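Section 4. Planning Your Purchase

Good news: you can plan most of a Gonville hand-held gripper kit at your own kitchen counter, and it's a fun afternoon! Work through these steps before you send an order to Emar.

1. List the jobs you want to record. Putting away dishes is a great first one, with lots of shapes and sizes in a small space.

2. Measure the widest and thinnest things you'll pick up. Write both numbers on the order form.

3. Decide how many grippers you need. One per person working at the same time is plenty.
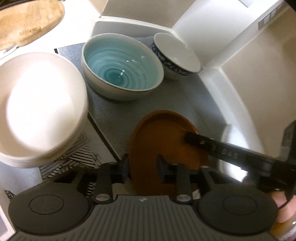

4. Budget for spare finger tips. We suggest 6 pairs for a first order. They're the part you'll go through fastest, and at $4 a pair they're an easy yes.

5. Add practice items. Set aside $50 for bowls, plates and trays from a thrift store. Mixed sizes and finishes are wonderful for this!

6. Add shipping from our Irnusstead warehouse. The flat rate is $116 per order, so it pays to combine orders with another team.

NOTE: The Cao storage case is sold separately. Check your shelf depth first.

CAUTION: Don't budget for heavy cookware or knives as practice items. Keep fingers clear of the linkages whenever the gripper is closing.

Emar Customer Support, Irnusstead | © Emar | Back to top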